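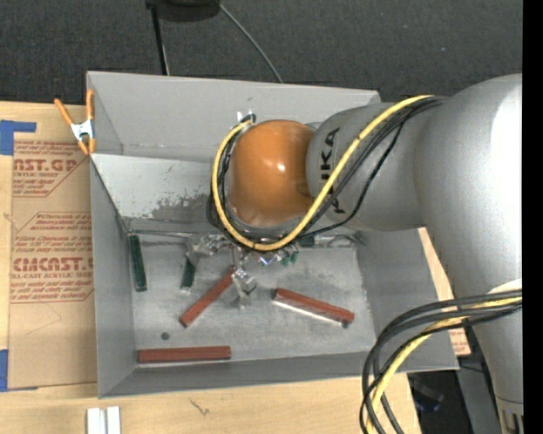 2025-07-28
Heloísa Guerra

Kindero shoot prep, second go. The pinafore samples came back from Sillport and I'm so much happier with them! The shoulder straps sit flat now (June's lot kept rolling over at the button, drove me mad) and the mustard is a proper mustard, closer to the swatch than I'd hoped.

Washed one of each at 40 before lunch. The hem on the age 8 has pulled up a touch on the left side - want to check that again after a second wash before I moan to anyone. Pockets fine. The lining on the Swanepoel raincoat still crackles when you bend the sleeve, and children will notice that even if the buyers don't.

Fit notes: the size 112 dungarees are long in the leg but I'd leave them, a turn-up looks sweet and they'll last another winter. Neckline on the striped tee is too tight to get over a big head, so please can we add a popper at the shoulder?

Pleltetti want 4000 hang tags signed off and I haven't even chosen the string yet. Leaning towards the plain cotton one, the waxed one leaves a mark on pale jersey.

Still to do: steam the smocked dress, find the other yellow sock, ring Sillport about the spare buttons.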